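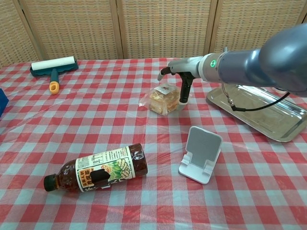

Figure 1. Table with gingham cloth and clear plastic sheet laid; wrapped pastry, lint roller, closed drink bottle and steel tray on top.

Wafula Lyimo
Project report, December

Crumb removal from a covered snack table

1. Background

The snack table in Riquelme Hall is used for wrapped bakery items and bottled drinks. It was covered with a red-and-white gingham cloth only until the start of this term, and the cloth went to the wash whenever it looked dirty. A thin clear plastic sheet is now laid over the cloth. The sheet came from Welex on a roll and was cut to size. The cloth is from Stitora and is the same one used last year.

The project had two questions. The first was whether the plastic sheet makes crumbs easier to remove. The second was whether the folds left in the sheet from storage hold crumbs back when the table is cleaned.

2. Materials

The cloth and the sheet were used as supplied. The sheet is thin enough to crease under its own weight when folded, and the creases stay in it after it has been spread out. Under the hall lights they show as bright lines, and the check pattern can still be read through them.

The food used in the trials was a layered pastry sold in clear wrapping with a small white label. It was chosen because it sheds flakes of several sizes when it is opened, from large pieces that can be picked up by hand to fine dust. Pastries were kept wrapped until the start of each trial. The loose ends of the wrapping were folded over after opening so that crumbs left inside the packet did not add to the crumbs on the table.

Crumbs were collected in a rectangular stainless-steel tray with raised, rolled edges. The rolled edge is useful when sweeping with a card, as the crumbs do not slide back over it, but it also stops the tray from sitting flush with the edge of the table. The gap was closed with a strip of paper during sweeping.

The lint roller has a white adhesive paper roll on a teal frame. The handle has a hole in its end cap and the roller hangs from a hook between sessions. A fresh layer of paper was exposed before each pass.

3. Method

The table stands in front of a folding screen of woven panels, which cuts down the draught from the corridor door. The screen was left in the same position for the whole project. An early run with the screen folded away was thrown out after fine crumbs moved across the sheet while the door was being used.

Three cleaning methods were compared:

Dry card: crumbs pushed into the tray with the edge of a stiff card, working from the back of the table to the front.

Roller: the adhesive roll passed once in each direction over the marked area, with light pressure.

Damp cloth: the area wiped in one direction with a wrung-out cloth, then left to dry in air.

Each method was used on the bare gingham cloth and again on the plastic sheet. A pastry was broken over the marked area by hand, the large pieces were taken away, and the remaining crumbs were spread with a dry brush. After cleaning, the area was inspected with a hand lamp held low to one side. Crumbs still present were lifted with a clean strip of adhesive paper and weighed.

Trials ran for 7 days. A drink bottle was laid on its side at one corner of the table in each trial to hold the sheet down. The cap was checked first.

4. Results

4.1 Bare cloth

The dry card performed badly on the bare cloth. The card rode over the weave and pressed the finer crumbs into it. The roller left the least behind, although it also lifted a small amount of loose fibre, and this had to be picked off the strip before weighing. The damp cloth turned fine crumbs into a paste and left grease marks on the white squares. These marks did not come out without washing.

The total mass left on the bare cloth, all methods and days added together, was 869 mg. Most of that came from the dry card.

4.2 Plastic sheet

On flat parts of the sheet all of the methods cleared the large and medium crumbs. The damp cloth was the only one that also took away the grease film. The roller worked but tended to stick to the sheet and pull it up from the cloth, which opened new folds and shifted crumbs into them. Holding the sheet flat with the free hand reduced this, at the cost of a slower pass.

The dry card was the quickest method on plastic. It left a thin line of dust where the sweep stopped, and a static charge on the sheet held some of the finest flakes in place. No attempt was made to measure the charge.

4.3 Creases

Creases held crumbs with every method. The effect was strongest with the card, which bridged the crease and passed over whatever was in it. The roller is soft enough to follow a shallow crease but not a sharp one. Wiping along the line of the crease gave a cleaner result than wiping across it. Rolling the sheet for storage would avoid the sharpest folds, and this has been suggested to the hall.

5. Sources of error

The pastries were not identical, and the amount of filling affected how well the crumbs stuck. The balance drifted on Wednesday and the readings for that session were taken again the next morning. Hand pressure on the roller was not controlled. A weighted handle was considered but would have needed a different roller frame.

6. Recommendation

Keep the plastic sheet. Sweep with a card into the tray while food is out and wipe with a damp cloth at the end of the session, along the creases. Keep the lint roller for the gingham cloth after the sheet has been lifted. Litari has asked for a copy of the full weighing table, and it is attached to the printed version.

Related reports
Drying times for wiped plastic table covers
Grease marks on checked cloth: wash tests
Folding screens and draughts in Riquelme Hall
Opening wrapped bakery items without spills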